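Subject: Re: [trullora-kitchen] pans on the floor again / rack for the lids

On April stuff generally: sorry for slow reply, typing this between two other things.

Ignacio Miranda wrote:

> Can we please settle the pan question before the Requena dinner. I went in
> at 7 to get the big pot and had to move 2 skillets and a stack of trays just
> to open the low cupboard. Also who has the wire stand? It was next to the
> sink, then it wasn't. If we're keeping it I'd like it to have a home. If
> we're not, my sister will take it.
>
> Ignacio

Keep the stand. Please. It's the only thing in there that holds a wide pan up off the surface and lets air get round it. I had it out on the floor this morning when I was going through the low cupboard, it's back by the sink now.

Pans. My vote is the teal one stays, plus the two heavy skillets and the big pot. The teal one is shallow but it's the one everybody reaches for, eggs, onions, reheating, whatever. Don't stack anything inside it, the last one got scratched to bits that way and we binned it.

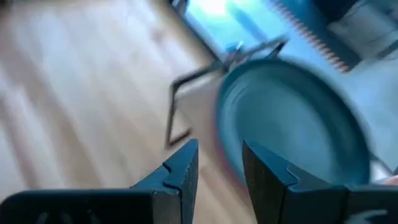

The rest can go. By my list we have 17 pans and lids in that cupboard and I could only match lids to five of them. The dented Plodetti saucepan has a loose handle, I tightened it twice, gave up. Drister trays are fine but we don't need all of them, keep the flat ones.

Measured the shelf while I was down there: 65 cm wide, 33 deep. So the stand fits if it goes in sideways, legs toward the back, and then lids standing up next to it. Doesnt leave room for the colander. Colander could hang on the hook by the door? There's an apron on it that hasn't moved since I joined.

Re the dinner, I can do the clear out the evening before, after 6. Need one more person and a couple of boxes, the sturdy kind, not the ones from the fruit place, they go at the bottom. Anything nobody has claimed by then gets boxed and goes to the swap shelf. Ignacio, tell your sister she can have first pick of the saucepans (not the Plodetti, unless she's got a better screwdriver then me).

Oh and the drawer under the hob sticks again. Lift then pull.

Will check mail tonight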